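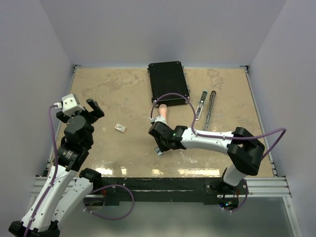
Keeping tools and cases dry in a damp workshop

Tuesday, April 17, 2018

After every winter I receive the same letters. Somebody opens a case which was closed in autumn, and the chisels inside have orange spots. My own workshop is half under the ground, with one small window, so I know this problem well. I have collected in one page the things that I do myself.

Where the damp comes from

Many people think that water must enter from outside, through a wall or a roof. In my experience most rust on tools comes from the air. On the first warm day of April you open the door, the mild air comes in, and it meets metal that is still cold from the night. A thin film of water stays on the metal. You can see the same on a bottle from the fridge.

So my first advice is to keep the door closed on these days, however pleasant it is outside. I air the workshop in the early morning, when the air outside is still cool, and close it again before breakfast is finished.

Before you close a case for a long time

A hard case with good latches protects against dust and knocks. It also keeps inside whatever damp was there when you closed it. I follow this order:

Take everything out, also the foam if it is loose.
Vacuum the corners. Sawdust holds water like a sponge, and oak dust is the worst for steel.
Leave the empty case open in a heated room for one night.
Wipe each tool with a dry cloth, then with a cloth which has a little camellia oil on it.
Put the tools back with clean hands or thin gloves. Fingerprints rust very nicely.
Close the lid and fasten all the latches, so that the lid is pulled down evenly.

For the cloth I use an old cotton pillowcase cut in squares. It should feel only slightly greasy. If you can see oil on the tool it is too much, and it will collect dust and go sticky by summer.

Foam

Grey foam is comfortable but it becomes old. Press it with your thumb. If it stays flat, or if it leaves crumbs on your skin, throw it away, for it will stick to the blades. I have replaced mine with wool felt from an old blanket. Before you put felt in, wash it without softener and dry it completely.

Leather covers are another thing to be careful with. They look beautiful, but some leather contains salts and acids from the tanning, and a blade should not sleep in it for months.

Drying bags

The small bags of silica gel that come with shoes are often already full of water when we get them. I buy the gel with colour indicator and sew my own bags from thin cotton. In a case for hand tools I put one bag of 20 grams. In the cupboard where I keep the planes there is a jar with 300 grams, and I have made holes in the lid with a nail.

When the colour changes, spread the gel on a tray and dry it in the oven with gentle heat, following the temperature on the packet. Let it cool in a closed jar. If you leave it on the kitchen table to cool it will drink the air again, and your work was for nothing. Please do not use the same tray for biscuits.

Rice in a sock is a popular advice. I tried it one winter and I found mostly a sock with mice interest.

Hinges, latches and corners

The metal parts of a case need care too. Twice in the year I clean them with an old toothbrush and a little white spirit, and when they are dry I put one drop of light machine oil in each hinge pin. On latches I prefer dry wax, as oil runs down on the side of the case and makes marks on the shelf.

A latch that closes too easily does not hold. Look first if the hook is bent. It can be pressed back with flat pliers, with a piece of cloth between so that the plating is not scratched. If the rivets are loose, it is better to drill them out and put new ones than to hit them with a hammer. I have hit them with a hammer, and I had to buy a new latch.

Where to put the case

Not on a concrete floor, also when the floor looks dry. Concrete gives damp upwards for the whole year. Put two strips of wood under the case and leave a hand of space to the outside wall. The lid should lie on top and carry nothing heavy, otherwise the seal is pressed flat and stays so.

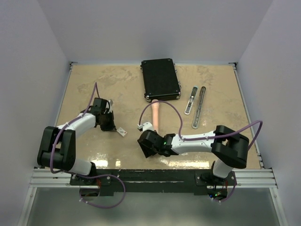 Fiorella Cattaneo writes that she does not agree with me about the oil. She has kept her carving gouges with paste wax only, in a cellar with a river behind the garden, and in her opinion oil disappears from the edge after a few months while wax remains. She warms the steel a little with a hairdryer, rubs the wax on thinly and does not polish it off until she needs the tool.

I have tried her way on three old chisels and I must say that they look well. For planes I stay with oil, as wax is tiresome to remove from the small parts. If you glue wood, clean the tool very well after waxing, or the glue will not hold where the wax has touched.

If the rust is already there

Light orange spots go away with a rubber eraser for ink, or with the finest steel wool and a drop of oil. Rub always in the direction of the old grinding marks. For deeper rust I leave the piece in white vinegar overnight, then rinse it, brush it with water and baking soda, rinse again and dry it at once with the hairdryer. Take wooden handles off before, and do not leave thin saw blades in vinegar at all.

Black marks that remain after this do no harm. Oil the tool the same day.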